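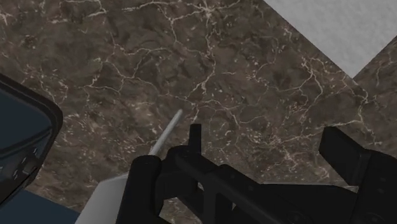 So how long do you really need to rest bread dough in the fridge? Overnight is plenty for most loaves, and if you forget it until the next evening you'll probably like it even better.

December 23, 2024
Posted by Hae-won Ok
Filed under: Bread & Other Slow Things

I get asked this every single winter, usually by text, usually at ten at night by somebody with flour on their phone. And I get it! When I started baking back in August a few years ago (terrible month to start, my kitchen was a swamp) I treated the recipe like a train schedule. If it said twelve hours, I set an alarm for twelve hours. I once got out of bed at 4 in the morning to shape two loaves, and they tasted exactly like the ones I made later on a normal human timetable.

What changed my mind was moving to Naretcombe. The apartment here is cold, and I mean socks-over-socks cold, and my dough just sat there on the counter sulking. I kept blaming my starter. I fed it more, I fed it less, I bought it rye flour from the little mill shop on Navarro Street, which wasn't cheap. Then one night I gave up, shoved the whole bowl in the fridge and went to bed mad. Baked it the next evening after work and it was the best loaf I'd made all year. Big open holes, dark crust, a little bit sour.

Since then my routine is pretty lazy. I mix after dinner, usually 73 percent water because wetter than that and I start swearing. A few folds while I watch something. Once it looks puffy and jiggles when I nudge the bowl, it goes in the fridge with a plate on top, and I forget about it. I don't poke it. I don't take its temperature. Okay, sometimes I poke it. 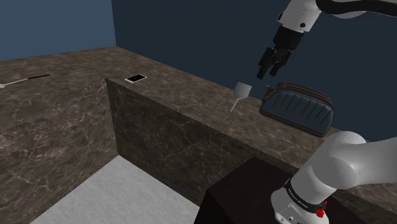 Luana Rocha wrote in under my last bread post to say that she leaves hers for three whole days and the flavor is wonderful, but the dough spreads out like a pancake the minute it leaves the basket, and could I please tell her what she's doing wrong.

Luana, I don't think you're doing much wrong! Three days is a long nap for a soft dough. I'd try putting it in a little earlier, before it gets all big and wobbly, and maybe hold back a splash of the water. Or just bake it in a loaf pan and call it sandwich bread, because a pan forgives everything. My sister has been doing that with her flat ones for ages and her kids think it's on purpose.

One more thing, for the people baking for company this week. Bake it straight from the fridge. You don't have to let it warm up first, and cold dough is so much easier to score. I go about 7 minutes longer with the lid on than I would otherwise, then lid off until it's the color I want, which is darker than my mother thinks is decent.

I've got two bowls in there right now, wedged in next to the cranberry sauce, and one of them is supposed to be walnut and raisin if I can find where I put the raisins.

Comments and questions: use the contact page | © Hae-won Ok | Back to top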